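Laundry, Resumed
2 Jan 2024

My one resolution last March was to fold things the day they came out of the dryer. I kept it for 2 weeks. Since then the clean pile has lived on the armchair, and guests have learned to sit elsewhere.

So I am starting the year with the big flat stuff. Shirts forgive you. A large white cloth wants its corners found, and by the time I have the second one I've usually let go of the first.

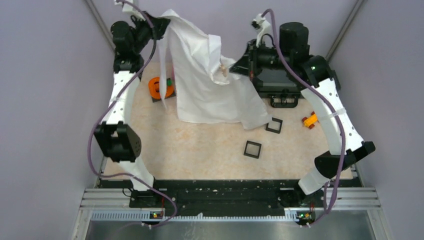 Corners up, cloth held raised.

My method, after 30 years of practice: hold it high, give it one good snap, lay it on the table, fold in half, discover it was the wrong half. Repeat until it fits on the shelf or you stop caring about the shelf. The fitted sheets can wait until March.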